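Plevono moves garment handling staff to demonstration roles at Wornari site
2025-10-13

Textile services firm Plevono has reassigned six garment handling staff at its Wornari site to a demonstration team, as it prepares to automate part of its folding and sorting operation.

The staff, who previously worked on the finishing line, now spend their shifts handling garments with hand-held grippers matched to the end effectors planned for the line. The recorded movements are used to train the control software. The supplier of the folding cell is Bavamby, which has a contract for one cell with an option on a second.

Operations manager Renata Acuña said the company had set a target of 4000 demonstrations before the cell is commissioned. Each demonstration covers a single task, such as picking up a garment by a corner, spreading it flat or passing it between two grippers.

"Knitwear is the difficult category," Acuña said. "Sheets and towels have straight edges and a known size. A jumper changes shape every time it is picked up, and the software has no fixed edge to look for."

Garments are worked on bedding and other soft surfaces as well as on standard benches. Bavamby integration engineer Ignacio Cabral said a patterned or padded surface made it harder for the software to separate the item from its background, and that training on plain benches alone had produced a high rate of missed grasps in early trials.

Pay rates for the reassigned staff are unchanged. Under the agreement reached with employees, demonstration work is classified at the same grade as finishing work, with a five-minute break after each block of recording. Staff representative Loukia Balaskas said the break was sought after employees reported sore thumbs and forearms in the first fortnight.

"The grip is different from folding by hand," Balaskas said. "People who have folded for years are slower with the tool, and they were being measured against their old rates. That has stopped."

Balaskas said the classification of the roles after commissioning had not been settled. The present agreement covers the recording period only. Employees have asked for written terms on retraining, and for first call on cell attendant positions.

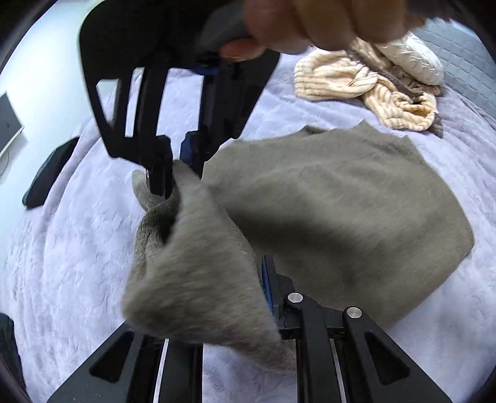
Will the demonstration team return to the finishing line once recording ends?

Plevono has guaranteed the staff a position at the Wornari site, but has not specified which one. Acuña said some would be offered cell attendant roles and the remainder would go back to finishing or move to inspection.

The cell is rated by Bavamby at 200 garments an hour for flat items. No rate has been published for knitwear, which will continue to be folded by hand until acceptance testing is complete. Damaged and heavily soiled items will also stay with manual staff.

Paora McAlister, who supervises the finishing line, said the change had already altered rostering. Experienced folders were the first to be moved across, and newer employees had taken over the knitwear tables with less supervision than usual. An additional trainer has been requested for the afternoon shift.

Acceptance testing of the first cell will be carried out at the Wornari site. A decision on the second cell will follow the test report.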